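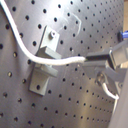
Shona Partington found the offline mode of Mullow to be the only part of the application she would recommend without reservation, and she asked that any review state plainly how the game behaves once the connection is lost. Her remarks reached us in response to our earlier notice on domino games for mobile phones. They form a useful starting point for this assessment.

**Mullow (version 2), published by Brungate**
**Category:** dominoes, single player and online
**Reviewed:** 25 June 2022

## Scope of the review

Mullow is a dominoes application for Android phones and tablets. It offers Draw, Block and All Fives, together with a puzzle section in which the player must empty a given hand in a fixed number of turns. The application was tested on one phone and one older tablet. Purchases were made where necessary to examine the paid content, and the publisher was not informed of the review in advance.

## Installation and first use

Registration is optional. A player who declines it may proceed directly to the main menu, where the three games are listed in plain type. The introductory lesson for All Fives is clear and can be left at any point. The lesson for Block is shorter and assumes that the player already understands how a blocked hand is scored. New players should consult the written rules, located under Settings and then Help. A link from the game table would have been preferable.

## Offline play

All three games may be played without a connection, as may any puzzle already stored on the device. Play continued normally when the connection was switched off in the middle of a hand, and the score was retained. Results achieved offline are added to the player's record when the device is next connected. On one occasion the tablet recorded the same match twice, and the duplicate entry could not be removed.

Ms. Partington had reported that advertisements are absent during offline play. Our testing confirmed this on both devices.

## The computer opponent

Three levels of difficulty are provided. The lowest plays almost at random and is suitable for children. The middle level keeps its doubles too long, a weakness that an attentive player will soon exploit. The highest level is considerably better. It takes note of the suits on which its opponent has passed and will close the line when it holds the lighter hand. In All Fives it occasionally declines a scoring tile for no evident reason.

The opponent's delay before each move may be shortened, though it cannot be removed entirely.

## Online play

Online matches are arranged by rating. Every new account begins at 100 points, with the result that experienced players and complete beginners meet frequently in the first few matches. The most active player on the public table at the time of writing, listed as Goodwin, had completed 3,494 matches. Waiting times were short in the evening and noticeably longer in the morning.

A player who abandons a match loses rating points. The opponent is credited with a win, but the coins staked are returned to both parties. We consider this arrangement unfair to the player who remained at the table. Tane Ellery raised the same objection in writing and received a standard acknowledgment from Brungate.

Communication is limited to a set of prepared phrases. Parents may switch these off with a code.

## Puzzles

The puzzle section contains 1,536 positions, divided by difficulty. The early groups are repetitive, and many can be solved by playing the highest tile at each turn. The later groups are carefully constructed and represent the strongest content in the application. Hints cost coins. A solved puzzle cannot be replayed until the entire group has been completed, a restriction we would like to see withdrawn.

## Display and accessibility

Tiles are large and the pips are easily distinguished. An alternative tile set, Ratow, replaces the pips with numerals and is helpful to players with reduced vision. It must be purchased with coins. Sound may be disabled separately from vibration. On the tablet, a long line of play folds back toward the player's hand, and the last tiles in the line are then difficult to select.

## Assessment

Mullow is recommended for offline play and for its more advanced puzzles. It is recommended with reservations for online play, pending a change in the treatment of abandoned matches. Brungate has announced an update for August, and the rating for online play will be reviewed once that update has been tested.

| Area | Rating |
|---|---|
| Offline play | Very good |
| Computer opponent | Good |
| Online play | Fair |
| Puzzles | Good |
| Accessibility | Fair |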